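Progress report to the Panerus Fund
Project: Home meals for older people in Prustitz
Prepared by Hongmei Dai, project coordinator
2024-01-15

Dear Mr. Dobson,

I send you the report for the second half of our project. The numbers of the budget are in the separate table which Junhao Cao has sent to your office. In this letter I write mostly about the work itself, and about two points where we ask for your decision.

1. Cooking courses

The first course started in August with 14 participants. All of them live alone and are older than 65. The course was planned for people who never cooked much in their life, for example men whose wife has died. In the end we had also several women who cooked for a big family for many years and now do not know how to cook for one person. This was a surprise for us, and Yufang Cui has changed the recipes after the second lesson. Now every recipe is written for one portion, and next to it stands what can be done with the rest on the next day.

The most liked lessons were soup, fish in the oven, and dishes with eggs. The lesson about beans was less liked. Participants said the soaking takes too long and they forget it. We will use canned beans in the next course.

Two participants left the course, one after a fall at home and one who moved to her daughter. Both places were given to people from the waiting list.

2. Recipe booklet

The booklet is finished and is at the printer Grundo. We ordered 1000 copies. The letters are large and the paper is not shiny, as the participants asked us. The chapter about the kitchen at home was written new, because the first version was too long. It speaks about light over the work place, about where to keep heavy pots, and about keeping the counter free.

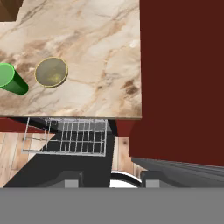

Chapter 2, "The work surface": marble countertop beside dark red.

The chapter was read by three participants before it went to the printer. They asked to remove the words "risk" and "hazard", and we have done this. They also wanted a page where they can write telephone numbers, so we put it on the inside of the back cover.

The printing was more expensive than in our plan. The first offer from Pawlak was lower, but they could not bind the booklet so that it stays open on the table. For a cookbook we found this important. The difference was paid from the money for travel, where we had spent less than planned.

3. Home visits

Zihan Xue makes the home visits. A visit takes usually one hour. She looks together with the person at what is in the refrigerator, which knives and pans are used, and what is difficult to reach. She does not give orders. At the end they choose one or two things to change, and after a month she calls to ask how it goes.

The most frequent wish is a better place for things used every day. Many people keep these in a drawer under other things.
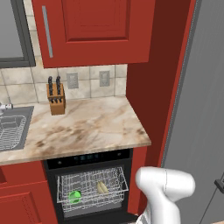 Chapter 2, "Knives and outlets": a knife block at the back of the counter, outlets in the tiled wall.

We are behind the plan with the visits. We have promised 100 and will not reach this number before the end of the project. The villages outside Prustitz have only one bus in the morning, and in November Zihan was ill for two weeks.

4. What we ask from you

First, we ask to extend the time for the home visits by two months, without additional money. Second, we ask if the remaining booklets can be given to the town library and to doctors, which is not written in the contract.

The next course begins when we have your answer about the room costs. If you have questions, please write to me or to Junhao.

With kind regards,
Hongmei Dai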